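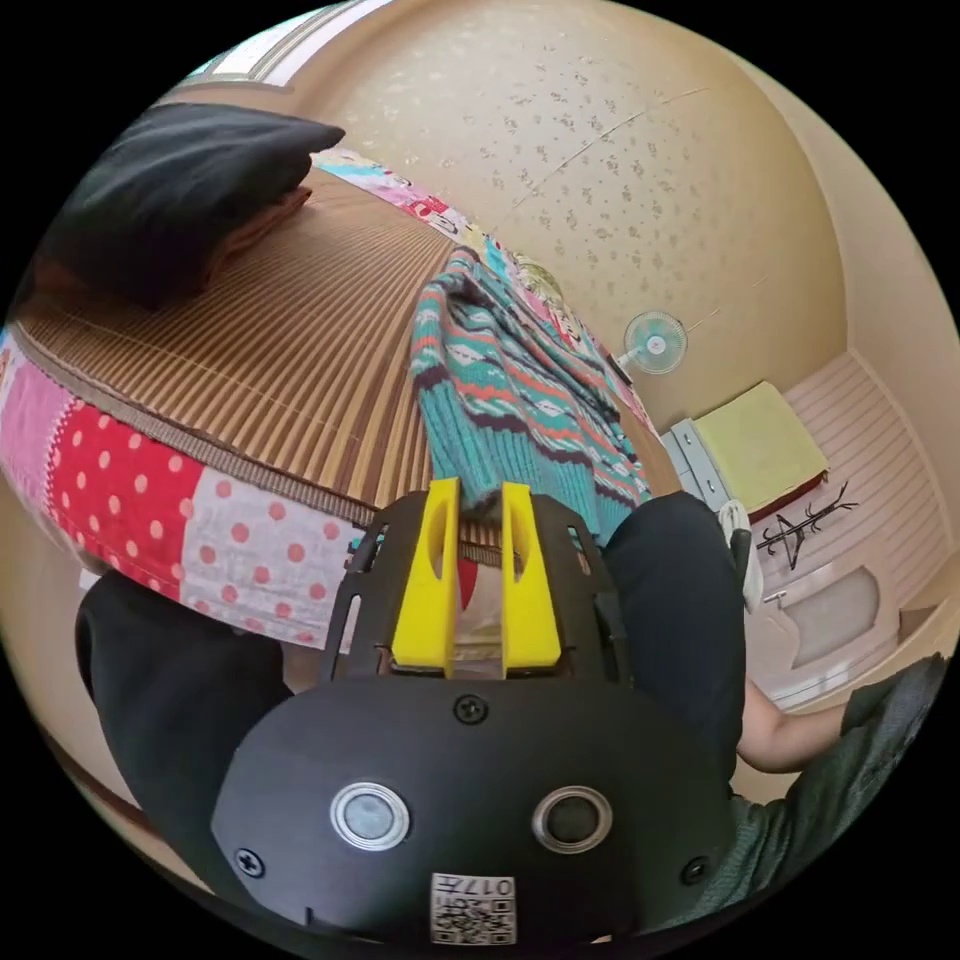 Yellow-fingered hand-held gripper, number 017 on the sticker

Nombridge Card Write Logs

README

Hello, and thanks for stopping by! Nombridge is a small set of write-speed logs from memory cards that have been used a lot, the sort that live in a coat pocket or the bottom of a camera bag for years. Most of the numbers printed on a card's label describe it on its best day, fresh out of the package, and I wanted to see what the same cards look like once they are nearly full and have a few hundred fills behind them.

What you get

There are 28 cards in the set, a mix of full-size SD and microSD (the microSD ones were all tested in the same adapter, so please keep that in mind when you compare the two). Each card has its own folder, named with the card's short code, and inside you'll find one CSV per fill plus a small notes.txt. The notes are mostly dull -- which slot I used, whether the card had been formatted in a camera or on the computer -- but now and then they explain an odd dip, so do have a peek before you write to me about one.

Columns

elapsed_s: seconds since the fill began
written_mb: total megabytes written so far
rate_mbs: average rate over the last 2 seconds
temp_c: reader temperature, blank if the reader doesn't report it

How the logs were made

Every fill was run with Drudex, a little command-line writer that pushes out big files one after another until the card says no more. The cards sat in a Goicoechea desktop reader for all of the later runs. The first 12 cards were started on an older Flasach reader, and those files have an "f" at the end of their names. I haven't tried to correct one against the other, and I'd rather leave that to somebody with a better head for it than mine.

Known problems

Card N-19 has a gap in its fourth fill where the laptop went to sleep (my fault entirely). Card N-07 stopped accepting writes after fill 35, so its folder is shorter than the rest. A few early files use a comma as the decimal mark; the loader script handles this, but a spreadsheet might not.

Using it

Run load_logs.py with the path to the main folder and it will join everything into one table. You're welcome to use the logs for anything you like, paid work included, as long as you mention Nombridge somewhere. Fixes to the notes are very welcome too. The next batch should go up in February, once the bigger cards have finished their fills.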